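3.2 Packing and unpacking glass bottles

Loose bottles knock together on a shared table, so we looked at carriers that give each bottle its own pocket. The carrier in Figure 2 is white foam with a yellow stripe along the bottom rim. Three glass cola bottles are in it and a fourth is held above, tilted, over an open pocket. A sponge and a bag of colorful pieces share the table - we did not ask for cleared surfaces at the Tolcombe site.

Sota Arai coded each handling as upright or tilted at the moment the base cleared the foam. Handlings in which the bottle touched a neighbor were coded separately. In total, 2902 handlings were coded over 12 sessions.
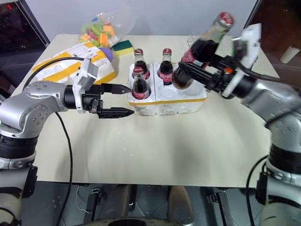 Sessions in October used the same coding sheet, with two added fields for pocket position and cap color.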